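Two arms and a pile of shirts

On June 1, 2024 the workshop at Vovbridge opened its doors to visitors, and 400 people came. Most of them stopped at the laundry table. I spoke there with Kerubo Kirui, who prepared the demonstration together with Horacio Saavedra.

"People expect that a robot is good at everything which is boring," she told me. "But a shirt is difficult. It has a different shape every time you take it up."

She worked before at Rorel, with metal parts, and she still misses them a little. "A metal part stays the same - you can trust it."

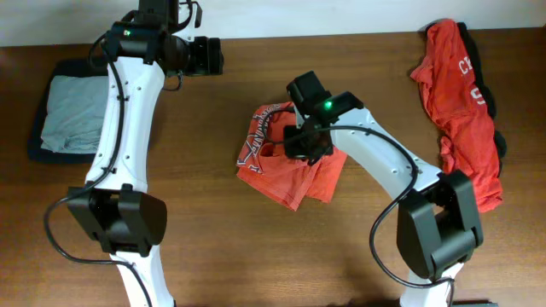 The right arm lifts a red-orange T-shirt during the demonstration at Vovbridge.

I asked her which question she heard the most that day. "The price," she said, and laughed. "After this, if it can also iron. It can not."

Children asked better questions, in her opinion. One girl wanted to know if the arms get angry when the cloth falls. Saavedra explained to her that they simply try again, and she found this a bit sad.

For the preparation the team recorded 1472 attempts with different clothes. Kirui does not want to call it a large number. "My mother has done more than this," she said.

The next open day is planned at Owino, with trousers. Kirui is already worried about the pockets.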